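# Wrist cam or side cam for fruit picking? (plus finger talk)

### pulleyfan

Okay, so I finally have both cameras running on the small Oltska arm and now I can't decide which one I trust. The task is dumb and simple: take a piece of fruit out of a basket, put it in a bowl, repeat until I get bored. I've been running it with the stock black tapered fingers, and I have a set of the Drerer flat ones sitting in a bag that I keep meaning to try.

The wrist camera is a Hamano, the little one with the short cable (too short, I had to reroute it twice, don't get me started). I LOVE it for the last bit of the approach. You see the fingers and you see the fruit and you can tell right away if you're coming in over the rim.

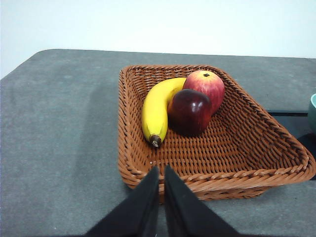
*Wrist cam, fingers still out at the basket rim.*

My gripe is the banana. With the fingers lined up like that I have a decent idea of where the red apple is, but the banana's stem end is tucked behind the apples and I end up guessing at the angle. I did 27 tries on Wednesday evening and the banana was most of my misses. Didn't log which camera I was looking at for each one, so yes, go ahead and yell at me.

Anyway: if you could only keep one view, which one? And has anybody run the Drerer fingers on anything round?

### kestrel_bench

Wrist, and I don't think it's close. Once the fingers are in the basket your side camera is looking at the outside of a basket. What are you going to do with that?

On the fingers, I had the Drerer flats for a while and went back. They're great on boxes. On an apple you get a tiny contact patch, so if you're off center even a little the thing rolls out and you're chasing it around the table.

### mo_torque

Going to disagree with kestrel. I used wrist only for all of July and it made me a worse operator. You have no idea how high you are! Everything looks fine, then you're pushing down on the fruit and the whole arm is complaining. A side view fixes that in about a second of looking.

Also the wrist view moves when you move, which makes my stomach hurt after an hour, but maybe that's just me.

@pulleyfan what's on those fingers, is that felt? Looks padded from here.

### pulleyfan

@mo_torque couldn't tell you what the covering is, sorry. It's how I got them. Second hand from the guy at El Fassi, who sold me the arm too.

Fair point about height. Let me put the other camera up so you can see what I'm working with, because I think you two are picturing different side views. Mine is on a fixed stand and looks slightly down, so it does get over the rim a bit. You can see the tops of the fruit in the basket but nothing at the bottom. The bowl I can see into really well, though, and that's where I want the help, because letting go too high over a ceramic bowl is a sound I don't enjoy.

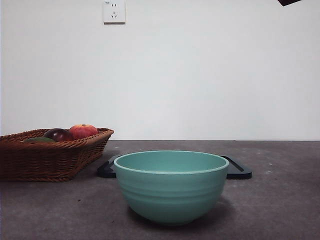 ### kestrel_bench

Okay, that's a better angle than I figured. I still wouldn't pick from it. All I get in the basket is a red apple, something dark next to it, and a green bit behind the rim, and I couldn't tell you where to close on that green one.

But sure, for the bowl, fine. You've got the whole opening there.

One thing I would change: move the camera or the basket so the left end of the basket isn't chopped off. If anything rolls over to that end you've lost it in the side view.

### adelb

Hi, Adel Bennani, longtime reader, I mostly post in the controllers section. I think you're all treating this as a camera question and part of it is a controller question.

How are you driving the arm? If you're on the Oltska pendant, every tap is a fixed step, and the step is way too big for the last inch no matter which camera you look at. I switched to a leader arm and my misses on round stuff dropped a lot with the exact same cameras I had before. Didn't touch the fingers either.

If you want to stay on the pendant, there's a fine mode. Hold the 2 key while you jog. It's in the manual but in the worst possible place.

### pulleyfan

@adelb I am on the pendant and I did not know about the 2 key. I've had this thing since spring!!

Tried it just now with only the striped apple. Way calmer. I was overshooting and correcting and overshooting again, and I guess I was blaming the wrist view for it.

### mo_torque

Fine mode is nice but it's sooo slow. I'd use it for the close and nothing else. A leader arm is the real answer if you have the money, and if you have the desk space, which I don't.

### kestrel_bench

Leader arms are great until your own hand gets tired and starts to droop. I get sloppier with one after half an hour. With a pendant at least the arm stays where you left it. Adel and I have had this argument before in the other section, and he's still wrong :)

### adelb

I'm still right, and you should rest your elbow on something.

@pulleyfan, on the Drerer fingers, I'd try them before you write them off. Kestrel's are the older ones, I think? The ones with the ridge? The newer flats have more give. For the banana I might even like them better, since you want to come across the body of it and a pointy finger doesn't give you much to hold with.

### kestrel_bench

Mine are the ridge ones, yeah. Didn't know they'd changed them.

### pulleyfan

All right, here's the plan for the weekend then:

- pendant, fine mode for the close only
- wrist view for the pick, side view for the release, both windows up next to each other
- same fruit, one set of runs with the stock fingers and one with the flats
- write down the misses THIS time

I'm going to nudge the basket over too so the side camera gets all of it. If the banana is still a pain after that, I'll tilt the wrist camera a few degrees, but the bracket has 3 screws and one of them is already half stripped, so I'd like to leave it alone.

### mo_torque

Log the release height too if you can. And mark your camera positions with tape before you touch anything! I bumped my stand in the middle of a comparison once and had to toss the whole afternoon.

### pulleyfan

Tape's going down tonight. I'll post the numbers in this thread when I have them.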